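Sponge-Painting a Small Wall

Wipe the wall down and let the base coat dry for 24 hours. Thin the glaze, dab with a damp sea sponge and turn your wrist each time -- repeats show.
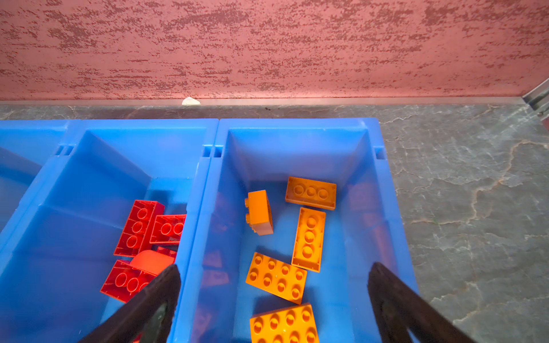

Dark flecks on pink, down to the metal trim.

Step 1. Work in patches 12 inches wide. Keep the edges ragged and sort small loose things into a divided bin first.
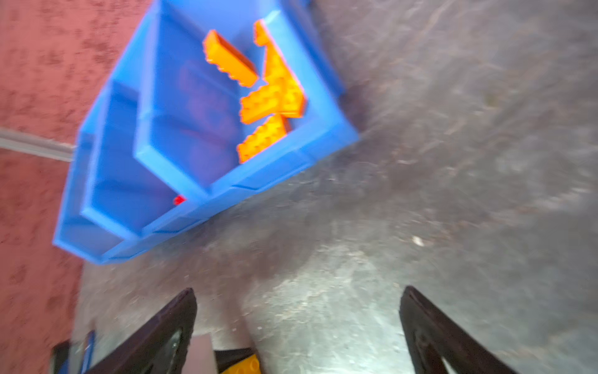
Step 2. Stand back and fill thin spots with a nearly dry sponge. Do corners last with a torn-off piece. Sand drips with 300 grit. 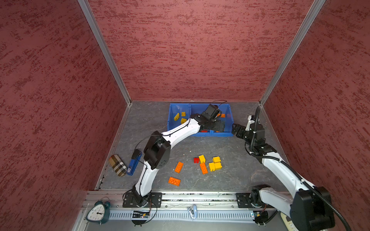
Darker streaks on red, with silver corner posts.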